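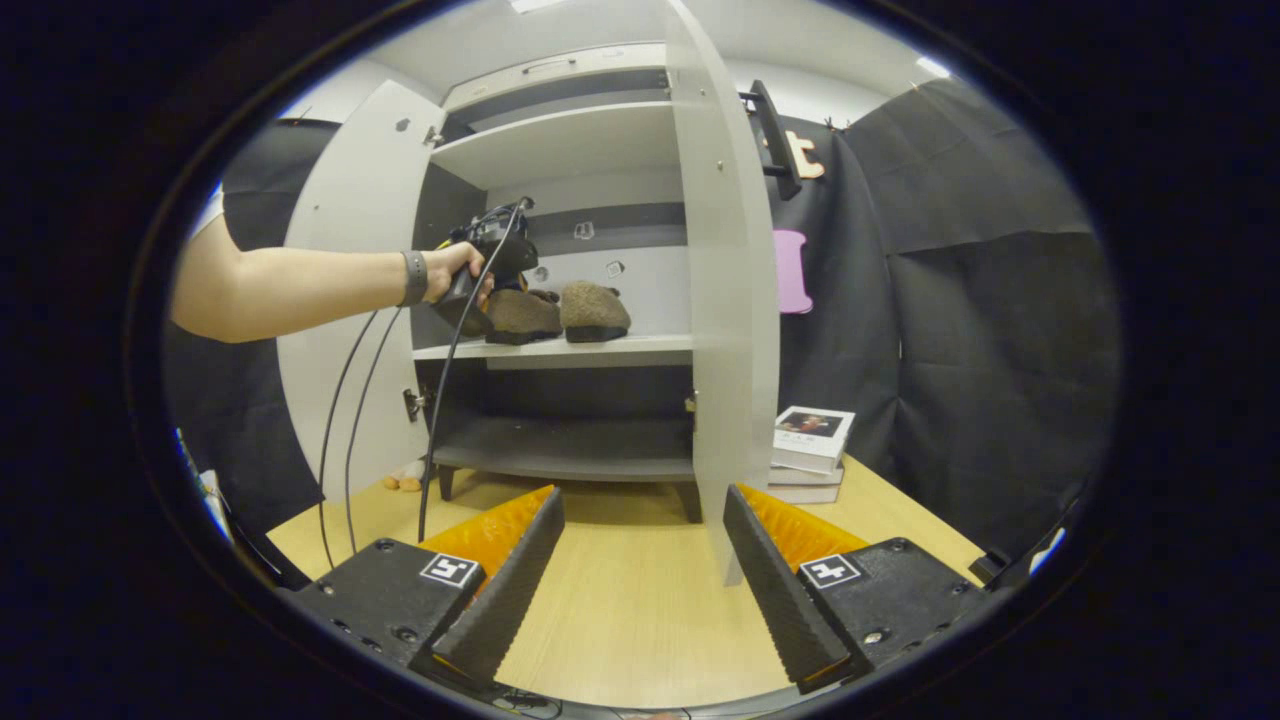 Search this site Search Go

Prinell Suede & Nubuck Care Kit

January 24, 2018 – by the Fosirero shop desk

2 min read

I used to treat suede shoes like something you wear until the first rainstorm and then mourn. Then I started using the Prinell kit on my own pairs, and now I'm the annoying person at parties offering to fix your boots!

You get a brass-and-nylon brush, a crumbly eraser block, a bottle of cleaner and a can of protector spray, all in a drawstring bag. The brush is the part I'd pay for by itself. Use the nylon side first – always on dry shoes – and save the brass side for those flat shiny patches near the toe. Go easy with it, please.

The eraser handles scuffs and most salt lines. For anything greasy I dab on the cleaner with an old T-shirt, stuff the shoes with paper and leave them alone overnight (not next to the heater, I've done that, it was sad).

Spray 2 light coats, outdoors if you can. I redo mine in fall and again in May.

We used to carry the Vendance kit too, and the cleaner was fine, but the brush shed all over my kitchen.

Item no. 349. Fits in a boot box. Unopened kits can come back within 14 days. Refill bottles ship from our Bustos warehouse, so they may show up separately from the rest of your order.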